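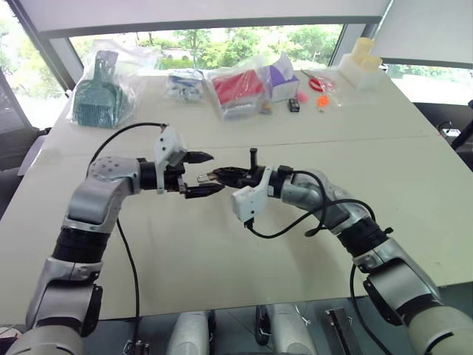

## Ilidberg opens its two-arm teaching library to everyone

**August 2022** – Ilidberg is releasing Undora, a library of 2,434 two-arm demonstrations recorded by people driving robots by remote control. The full set is free to download from today, along with the operator handbook, the task cards and the software we used to record it all. We've been looking forward to this one for a long time!

Undora covers 28 tasks that most people do with both hands and hardly think about: opening a bag, pulling a cap off a pen, passing a small part from one side to the other, turning a key in a lock. Each demonstration was made by an operator guiding both arms at the same time while watching live video from the robot. Every grip, pause and second try is in the recording. We left the second tries in on purpose, and the teams who tested the library early told us those were the parts they went back to most.

### How the demonstrations were made

Our operators work at a pair of hand controllers, one for each arm. When the operator's left hand moves, the left arm moves with it, and squeezing the trigger closes the fingers on that side. The arms sit at a shared table, close enough that the two grippers can meet in the middle and work on the same object.

Meeting in the middle is the hard part. People who are new to the controls can usually pick something up with one arm in the first few minutes, but bringing the second arm in without bumping the first takes real practice. Fourteen operators contributed to the library, and each of them finished six hours of training before recording anything we kept. Several had never touched a robot before, and a couple of those turned out to be the smoothest drivers in the building.

Alongside the video, each recording holds joint positions, gripper opening and the operator's own commands, all on one clock. There is video from a head-height view and from cameras at the wrists. The wrist views matter a great deal for small items – when two sets of fingers close in on something the size of a key, the head-height view often can't see much past the metal.

### Locks and keys

The lock and key group is the one visitors always ask about. One gripper holds a padlock steady while the other comes in for the key. It's slow, fussy work, and the angle of the lock in the first gripper decides how easy the rest will be. Our operators learned to take their time with that first hold, and new drivers are now taught the same habit from the handbook.

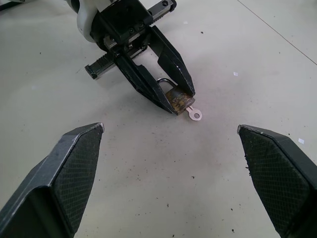
*A padlock held by one gripper with its key in place, seen between the fingers of the other.*

We chose ordinary objects throughout. A worn lock gives a learning system a much better idea of what it will meet in a home or a workshop than a polished test block would, and it's more fun to record with, too.

### What early users are doing with it

Two groups have been working with a preview of Undora since the spring. Talavera, a small maker of assembly equipment, has used the handoff recordings to teach its own pair of arms to pass small metal parts back and forth. Prestora, which builds remote-control software, borrowed our task cards to train its new drivers and sent back a long list of suggestions. Many of them are in the handbook you can download now, including a much clearer page on setting controller height for shorter operators.

Both groups asked for more recordings in which a task goes wrong and the operator recovers, and we're adding those next.

### What's in the release

- All 2,434 demonstrations, sorted by task and by operator experience
- Printable cards for the 28 tasks, with starting layouts
- The operator handbook, including the six-hour training plan
- Recording and playback software, with source code
- Notes on known problems, such as short gaps in some of the wrist video

The library may be used for research, teaching and commercial work. We ask only that you credit Ilidberg and tell us about any errors you find.

### Coming up

A second part of Undora is planned for November. It will add the recovery recordings along with longer jobs that string several tasks together. We're also opening the task list to outside ideas, so if there's a two-handed chore you'd love to see a robot learn, please send it in – short videos of your own hands doing the job are very welcome.

### About Ilidberg

Ilidberg develops tools for teaching robots by demonstration and trains the people who operate them. Press and download requests can be sent through the Undora project page.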